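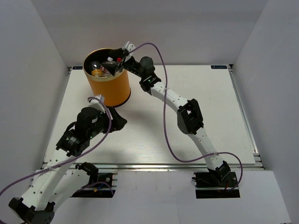
POKOLGATE, Tuesday, March 21, 2023

Marichka Lysenko does not like the word "recyclable," and she would like it off the pamphlet. She has been in the solid waste business long enough to have written a few pamphlets herself, first for a hauler and then for the city, and now she runs Anurard, a two-room outfit above a tire shop that gets paid to tell towns what is in their trash.

"Recyclable means it could be recycled, somewhere, by somebody, if everything went right," she said. "My couch is recyclable."

I had come to ask her about bins. Pokolgate is six months into a program that puts a small round bin for plastics in kitchens across the east side, to be emptied into the regular blue cart at the curb. The city says it is going well. The company that supplies the bins, Dumlao, says it is going very well. I have one of the bins. Mine is under the sink and mostly full of things I'm not sure about, and I wanted somebody to tell me whether I was wasting my time.

Lysenko's contract with the city ended in February, so she was free to talk. She did, for most of an afternoon, and I argued with her more than I had planned to.

We started with a bin, orange-yellow with a thin gold rim and a black band at the bottom, and with the usual mix inside: a clear bottle, some crumpled clear plastic with reddish bits on it, a white cap and a bright red one. I asked her to sort it for me as if she were standing at my counter.

"The bottle, fine," she said. "If it's the kind of bottle it looks like, that's the one thing in there everybody wants. I would keep it. The caps depend on where you live. The crumpled stuff I wouldn't put in without touching it first."

Touching it?

"If you ball it up and it stays balled up, or springs back slowly, it's probably film. Bag, wrap, something like that. Film winds around the shafts at the sorting plant and a person has to climb in with a knife. If it crackles and holds its corners, it's more like a tray or a clamshell, and that's a different conversation. You can't settle it by looking. I can't either, and I've been looking for years."

I said this seemed like a lot to ask of a person making dinner. She agreed right away, which threw me off a little, because I had expected a lecture.

"It is a lot to ask. That's my whole problem with the kitchen bin. It moves the decision to the worst moment. You've got chicken on your hands."

The city's case for the program rests on one number. Of the 942 households that were given bins, 888 were still using them when the city checked in the winter. That sounds like nearly everyone, and the press release said so in the headline. I asked Lysenko whether she believed it.

"I believe 888 households said yes," she said. "They got a card in the mail. It had a box that said yes, I use my bin, and a box that said no. I would have checked yes. I use mine too. I keep onions in it."

She wasn't joking about the onions. She says she gave up on a separate plastics bin at home after her kids turned it into a second trash can within a month, and that she now leaves the bottles standing next to the sink, where they get in the way until someone takes them out. I told her that sounded worse than a bin. She said it looks worse, certainly.

What she would have liked, and what she says she asked for, was a sort. You pull the carts from a couple of streets with the bins and a couple without, tip them out on a table, and pick through by hand. It takes two people a day and it smells. She priced it at $900. The city went with the postcard.

A city spokesman, when I called, confirmed there had been no sort and said one was "under discussion" for the second year. He also said the postcard response was among the best the department had seen. I don't doubt it. People like the bins. I like mine, and I had to admit to Lysenko that part of what I like is the color.

"Sure. It's a nice color," she said. "Then it looks like a wastebasket, so you put waste in it."

I pushed back here. My feeling, and I think it's a common one, is that a bin people enjoy having out is better than a gray tub shoved in the garage. Surely some plastic gets caught that would have gone in the garbage. She gave me that. She just doesn't think anyone knows how much, and she thinks the people selling the bins should be the last ones asked. Dumlao's brochure says its round bin, the Wamier, "captures more." It doesn't say more than what. I wrote to the company to find out and got back the brochure.

The shape came up too. Lysenko has opinions about round bins that I will pass along without taking a side. She says a round bin with an open top is good for one reason, that you can see down into it, and bad for another, that bottles lean against the wall at an angle and leave a lot of air. You think it's full when it's half air. So people crush the bottles, and then they put the caps back on to keep them crushed, or they don't, and the caps drop to the bottom and stay there.

Which brought us back to caps. I had been told as a kid to take them off. The pamphlet that came with my bin says leave them on. My neighbor, whose pamphlet is from some earlier round, says off.

"On," said Lysenko. "Here, on. Empty it, squeeze it, cap it. The reason they used to say off is that a capped bottle holds its air and could pop in the baler, and the caps are a different plastic from the bottle. Now the plants that handle it wash everything and float the caps off. A loose cap just falls through the screens. It's too small. It ends up with the broken glass and the dirt."

So the white cap and the red one, in there with everything else?

"If they've got bottles, put them back on their bottles. If they don't, put them in the trash, and don't feel bad. It's a cap."

I asked whether the color mattered. A little, she said, but at the buyer's end, and it was nothing a household should lose sleep over. Clear bottles bring more than tinted ones. She mentioned labels as well, and the sleeves some drinks come in, wrapped so far around that the sorting machines read the sleeve and miss the bottle. She peels those. She doesn't tell other people to peel them, having noticed that every extra instruction costs her a listener.

"I used to hand out a sheet with 52 items on it," she said. "Yes, no, yes, no, rinse, don't rinse. I was proud of that sheet. I saw one once taped up inside a cabinet door, and the lady had circled the phone number and written 'ask' next to it. She'd never called. I wouldn't have called either."

What does she tell people now? Bottles and jugs. Tubs if they're rinsed. She stops there, and if pressed she says everything else can go in the garbage until somebody proves otherwise. I said that this was a pretty bleak message from a person who makes her living in recycling. She said she makes her living in trash, and that a town that sends a clean load of bottles is doing better than one that sends a big load of everything and pays to have a third of it hauled back out.

A third? She backed off. She didn't have a figure for Pokolgate, she said, and I shouldn't print a third as if she did. So I am printing it as something she said and took back.

There were points where I thought she was being unfair. The program is six months old. It replaced nothing. Before it there was a blue cart and a magnet with the pickup days on it, and the people I talked to on the east side mostly said the bin had made them think about what they were throwing out, which is hard to measure on a table or on a postcard. One man told me he had stopped buying a certain kind of salad because he was tired of looking at the box. Lysenko liked that story. She said she would trade the whole program for more of him, and then asked whether he had really stopped or had only told me he had.

I didn't know. I hadn't gone through his cart.

On the question I came in with, she was less gloomy than I expected. Keep the bin if you like it, she said. Put it where you stand when you finish a drink. Tip it out on a newspaper once in a while and look at what the rest of the family has been putting in there, before you carry it down to the curb and it becomes somebody else's job. She does think the tipping out is the useful part. Her guess is that most people have never seen the bottom of theirs.

I tipped mine out that night. Two bottles, a yogurt tub that needed washing, a good deal of film that balled up and stayed balled up, and a battery, which I can't explain and which my son says is not his. The film went in the garbage. The battery is in a drawer until the city's collection day, and I've written to ask when that is.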